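How to Judge Whether a Robot Can Handle a Bench Job

At Brulholm we rebuild office PCs, and people often ask whether a robot arm could do it. Before you spend money, test one job at a time.

Step 1. Write the job down as single motions. "Swap the power supply" came to 34 motions when Garba Nwankwo wrote it out.

Step 2. Mark each motion rigid or soft. Screws and brackets are rigid. Wires are soft, and they move when you touch anything near them.

Step 3. Mark where the worker has to read something. A power supply label packs certification marks, ratings and tiny print into one panel, and glare can wash out part of it. Set your lights before you blame the software.
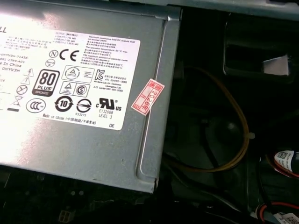
Can a robot swap a power supply without help yet?

Not in our shop. Ours removes screws well and lifts the old unit out most of the time, but a person still routes the cables.

Step 4. Run the rigid motions first. We did 400 screw removals and had 11 failures, mostly stripped heads.

Step 5. Try one soft motion by itself, such as moving a single wire out of the way. Stop the arm if the wire pulls tight - a torn connector costs more than the time you save.

Step 6. Add up the minutes a person spends helping. If that is more than doing the job by hand, leave it on the bench and test again in April.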